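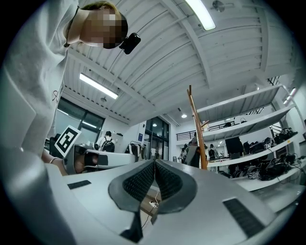
Pedido de assistência n.º 2129
Unidade: Armazém Ovelstead, nave 2
Assunto: Iluminação de teto – oscilação intermitente numa luminária fluorescente
Prioridade: Normal
Estado: Em observação

Descrição do problema
O setor de preparação comunica que uma das luminárias fluorescentes da nave 2 apresenta oscilação durante os primeiros minutos após a ligação do quadro. A luminária estabiliza em seguida e mantém-se acesa até ao fim do turno. As restantes funcionam normalmente. Solicita-se verificação antes do inventário de julho.

Registo de intervenções

22 fev. 2022 – Pedido recebido e atribuído à equipa de manutenção elétrica da Rokham. Solicitada ao setor a indicação do circuito afetado.

Resposta do setor – Circuito 423, comandado pelo interruptor junto ao portão de carga. A oscilação não ocorre quando o circuito é religado a meio do dia.

Primeira visita – Medida a tensão à entrada do circuito, com valores dentro dos limites admitidos. Reapertados os bornes no quadro parcial. Luminária não aberta por falta de plataforma elevatória. Chapa do teto e viga sem sinais de infiltração na zona observada a partir do piso.

Segunda visita – Luminária aberta com o circuito desligado e sinalizado. Detetado um suporte de lâmpada com folga no contacto. Suporte substituído por peça equivalente do fornecedor Nông. Lâmpadas mantidas: 4.000 horas registadas na ficha do equipamento, valor inferior ao previsto para troca. Os aspersores da rede de incêndio não foram intervencionados.

Ensaio – Efetuadas duas ligações a frio, sem oscilação visível.

Pendências
1. O setor deverá comunicar neste pedido qualquer nova ocorrência, com indicação da hora de ligação.
2. A ficha do circuito no sistema Joker continua a referir o suporte antigo. Atualização a cargo da Rokham.
3. Qualquer trabalho junto ao teto carece de autorização prévia – o formulário encontra-se na receção da nave.

O pedido será encerrado após dez dias úteis sem nova comunicação do setor.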